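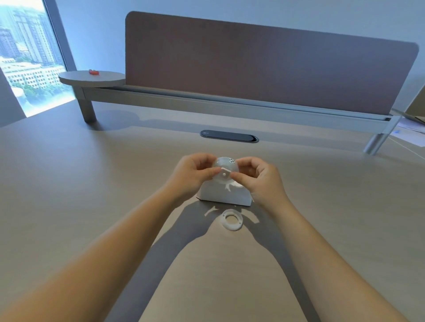
Tape dispensers are the one desk thing I will argue about with strangers, so let me start. I've been through three at work in a couple of years and every one of them went wrong at the hub, the little wheel part the roll sits on. You push the roll down, it feels fine, you pull, and the whole roll hops out and heads for the floor. Now, small white things that come in pieces don't scare me. I'll happily sit at my desk with both hands on some white dome and its base, the loose ring lying right in front of me, and get it lined up. But a tape dispenser is supposed to be the easy one! So what is everybody using, and how do you get the roll to stay put? Mine right now is a Gultari, the long low white kind, and I'm this close to going back to the handheld ones.
- rcusi

Posted by duvan_u
Is the core on your roll the right size? There are two common ones, a small core and a big core, and people buy whatever is on sale and then blame the dispenser. I did exactly that. Bought a box of 12 from Renoven, big core, and my dispenser only took the small. They sat there spinning like a hula hoop.

Posted by rcusi
It's the right size, I checked before I posted lol. It goes on snug. It's the pull that gets it.

Posted by Sarla S
Then you're pulling up. Pull toward you and down across the teeth, and put your other hand on the heavy end. I know that sounds bossy but I wrapped gifts at a store counter for 11 years and the people who yank up are the ones chasing tape across the floor.

Posted by edgar.h
Disagree with Sarla a little. If you need a second hand to hold it down, it's too light, period. A desk dispenser should stay where you put it. My old Gautier is full of sand or something and I could not knock it over if I tried. Ugly as sin, mustard yellow, weighs a ton. The light ones look nice on a desk and that's all they do.

Posted by Sarla S
Edgar, some of us have to move ours around! I'm not carrying a brick from table to table. Holding the end takes no effort once it's a habit.

Posted by rcusi
OK so I went and wrote the whole thing up for our office newsletter, partly to get it out of my system. Pasting it here so you can all pick it apart.

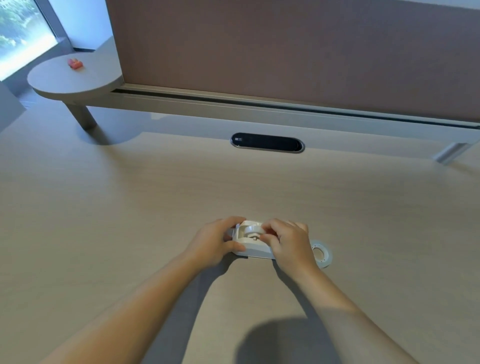
IRVILLE, 10 August 2020

How to change the tape, by Rosaura. Take the old core out and throw it away, please, do not leave it sitting in the dispenser for the next person. Lay the new roll flat on the desk next to you and find the end before you do anything else. Keep one hand on the end of the dispenser and use the other one to check the hub, because bits of old tape love to wrap themselves around in there. Then put the roll in so the tape comes off toward the cutter with the sticky side down, bring the end over the teeth, and tear off a short piece to test it. New rolls are in the supply closet, second shelf, next to the 100 packs of sticky notes we apparently needed.

Posted by duvan_u
Sticky side down, yes. I would put that in capital letters.

Posted by roxana_g
Hi, new here, hope it's ok to jump in. My problem is before all that, I can't find the end of the tape! With the clear stuff I go around and around with my fingernail and then it splits and I get this skinny little ribbon coming off one side. Last March I threw a roll away out of pure rage. 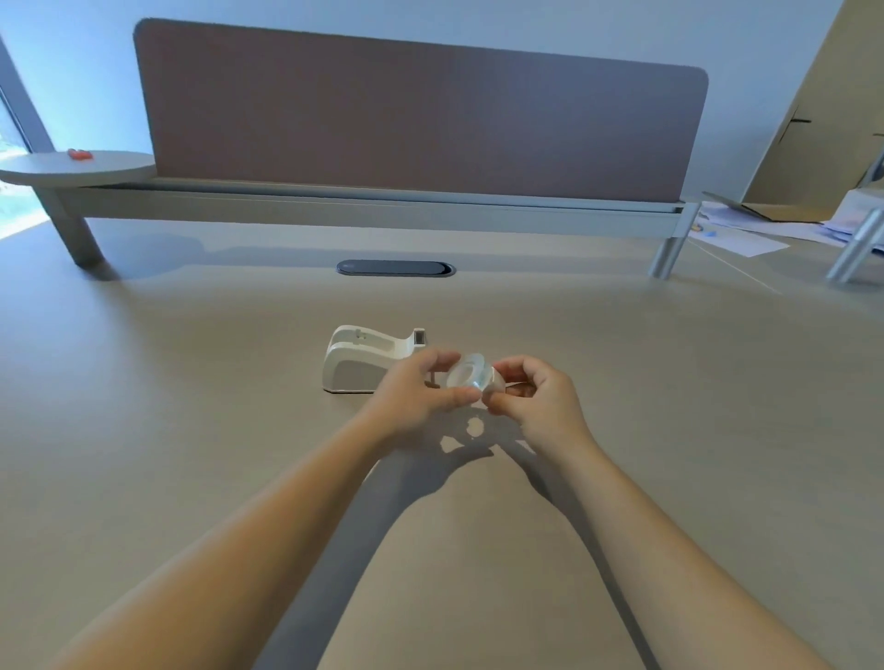 And I do turn it slowly, I've tried going both ways, I've tried tilting it at the lamp. My mother folds the end under every time she puts a roll away and I always thought that was fussy, but maybe she was onto something.

Posted by Sarla S
Your mother is right. Fold it under, every time. For the ribbon problem, keep turning until you're past the split and lift from the other edge, slow, and go all the way across before you pull.

Posted by edgar.h
Or buy the cloudy kind. You can see the end on it. I quit buying crystal clear and my blood pressure thanked me.

Posted by duvan_u
Cloudy looks bad on wrapping paper though.

Posted by edgar.h
It does not! It disappears once you rub it down.

Posted by rcusi
Please start your own thread for that one, you two. Roxana, welcome! I'm adding the folding thing to the newsletter, and I'm trying Sarla's hand on the end for 60 days before I spend any money on a mustard yellow brick. Edgar, does Gautier still make them in any other color?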